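Jesusport Youth Softball Results, data card

Summary

Game-level results for the under-16 and under-18 softball divisions played at the Jesusport ground. The set holds 791 game records in one comma-separated file, with a second file listing the teams. Of these records, 719 have a full inning-by-inning line score. The rest carry the final score only.

Source

Paper scorebooks kept by the home side, typed in by hand and checked against the league's printed tables. Where the two disagree, the scorebook figure is kept and the column "conflict" is set to 1.

Columns

game_id: integer, unique
division: U16 or U18
home, away: team code, see teams.csv
runs_home, runs_away: integer
innings: number of innings completed
line: runs per inning, home then away, split by a vertical bar; blank if not recorded
conflict: 0 or 1
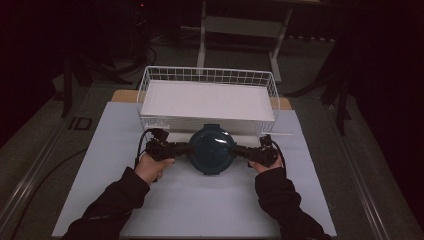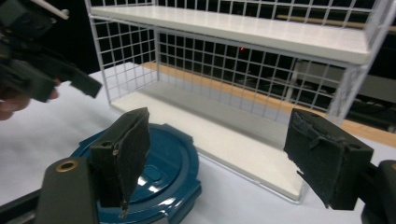 Maintained by Flavell
Last updated Feb 12, 2018

Team codes

Codes are three letters, upper case. Ilitach entered two sides in the U16 division, coded ILA and ILB. Lazaridis changed its club name between seasons but keeps the code LAZ throughout. Do not join on the full name.

Known problems

Games stopped by rain are included if the umpire let the score stand. They can be found by filtering on innings below the scheduled number. Abandoned games with no result are left out.

Extra innings are written in the same line field, so its length varies. Scores of 10 or more in a single inning are placed in square brackets. A parser that reads one character per inning will fail on these rows.

Player names and individual batting figures were removed before release. Requests for them will be declined.

Changes in version 2

Duplicate records for postponed games removed.
Home and away swapped in the April fixtures to match the scorebooks.
Blank line scores are now empty strings. Version 1 used a dash.

Use

Free for any non-commercial use with credit to the Jesusport results project. Please report errors with the game_id and, if possible, a copy of the scorebook page.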